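Ticket 223: Subtitle track out of step with dialogue in second half of feature
Product: Womside screening library
Category: Playback and captions
Reported by: Leanne Hollis, Programming Office
Assigned to: Samer Ghanem, Media Support
Priority: Raised from normal to high
Status: Resolved, awaiting closure

Summary of the report

The Programming Office reports that the English subtitles on the horror feature Probert do not match the spoken dialogue after the first reel change. The fault is present in the version supplied for online screening. The opening part of the film, up to the arrival of the two sisters at the farmhouse, plays correctly. From the cellar sequence onward, each subtitle appears before the line is spoken, and the gap remains the same until the end credits.

The matter has been raised as a concern for viewers and for the distributor. Several of the shocks in the second half depend on information held back from the audience, and the early subtitles give that information away. In the attic scene, the name of the killer can be read while the character who speaks it is still climbing the stairs.

Information supplied by the reporter

Title: Probert, original version with English subtitles
Source: Master file delivered by Oltach
Player: Womside web player, current release
Also tested: Womside television application
Result: The same fault on both

The reporter has confirmed that the player was restarted, that the title was opened from a second account, and that subtitles were switched off and on again during playback. None of these steps changed the result.

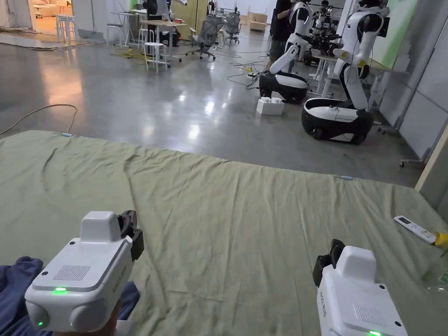
The reporter has further confirmed that other subtitled titles in the same horror season play without fault. The short film which precedes the feature was checked from beginning to end and no error was found.

Log of work

Entry 1 – Samer Ghanem
The fault was reproduced on a support account. Subtitles are correct until the cellar door opens and are early from that point. The sound and picture remain together throughout, which indicates that the fault lies in the subtitle file or in the way it is matched to the master. The ticket has been linked to ticket 219, in which a viewer complained that the ending of the same film had been "spoiled by the captions." That ticket had been closed as a comment on content and has now been reopened.

Entry 2 – Samer Ghanem
The subtitle file was compared with the dialogue list supplied by the distributor. The wording is complete and in the correct order. The file contains 900 subtitle events. Events 1 to 300 match the dialogue. Event 301 is the first line spoken in the cellar, and it is the first to appear early. The change happens at one point only and there is no gradual drift, so a difference in frame rate has been ruled out.

Entry 3 – Remigiusz Witkowska, Encoding
At the request of Media Support, the master now in the library was compared with the master used when the subtitles were prepared. The two are not the same cut. The present master contains a longer version of the scene in which the older sister walks through the orchard at night. The added footage has no dialogue, and it ends immediately before the cellar sequence. The subtitles were timed to the shorter cut and were carried over when the master was replaced.

Entry 4 – Samer Ghanem
The distributor has been asked to state which cut is licensed for the season. Until an answer is received, the subtitle file will not be altered. The Programming Office was advised that a notice could be placed on the title page, or that the title could be withdrawn for a short period. The office chose to withdraw the title.

Entry 5 – Leanne Hollis
The title was withdrawn from the season page at the request of this office. Viewers who had saved it to their lists will see the standard message that it is temporarily unavailable. The introduction by the season's programmer, Nevzat Uçar, remains online as a separate item. It refers to the orchard scene at some length and describes it as the slowest and most frightening passage in the film, and this office would therefore prefer to keep the longer cut if the license allows.

Entry 6 – Benoît Maillard, for the distributor
The longer cut is the licensed version. It is the director's preferred form of the film and replaces all earlier materials. A new subtitle file was prepared for it but was omitted from the delivery by mistake. The file has now been sent. Please discard the earlier file – it should not be used with any current master.

Entry 7 – Remigiusz Witkowska, Encoding
The new file was received and passed the standard checks. It differs from the earlier one in two respects. All events from the cellar sequence onward have been retimed, and the voice heard over the radio is now set in italics. The earlier file has been removed from the library and marked as superseded in the archive.

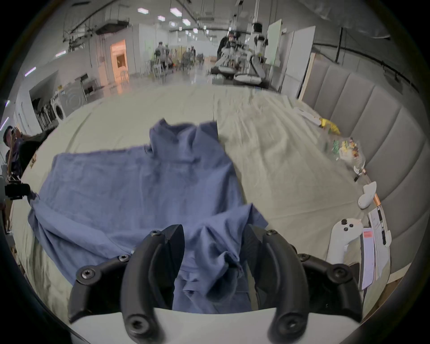
Question from the Programming Office: Will viewers who began the film before it was withdrawn continue to see the old subtitles when they resume?

Answer from Media Support: The player requests the subtitle file each time a title is opened, so a viewer who resumes the film will receive the new one. The only exception is a copy downloaded for viewing offline. Such a copy keeps the subtitles it was saved with and must be deleted and downloaded again.

Entry 8 – Samer Ghanem
The feature was watched in full on the web player and on the television application with the new file in place. Subtitles matched the dialogue in the cellar, in the attic and in the closing scene at the roadside. The name of the killer now appears as it is spoken. One spelling error was noted in the end credits song and has been passed to the distributor as a separate matter. It does not prevent the title from being restored.

Entry 9 – Leanne Hollis
Restoration of the title is approved. The running time shown on the season page was still that of the shorter cut and has been corrected by this office. The content warning was also reviewed against the longer version and requires no change.

Resolution

Cause: Subtitle file prepared for an earlier, shorter cut of the film remained attached after the master was replaced.
Action taken: Correct subtitle file obtained from Oltach and attached. Earlier file superseded. Title restored on 12 April 2020.
Related tickets: 219, to be closed with this ticket. The viewer concerned has been sent a written apology.

Follow-up assigned

Encoding is to add a check of total running time whenever a master is replaced on a title that already carries subtitles. Where the running time has changed, the subtitle file is to be detached until it has been reviewed. The Givus playlist tool does not at present show which cut of a film is in use, and a request for this has been entered separately under the name of Remigiusz Witkowska.

The ticket will close automatically if no further reply is received from the reporter.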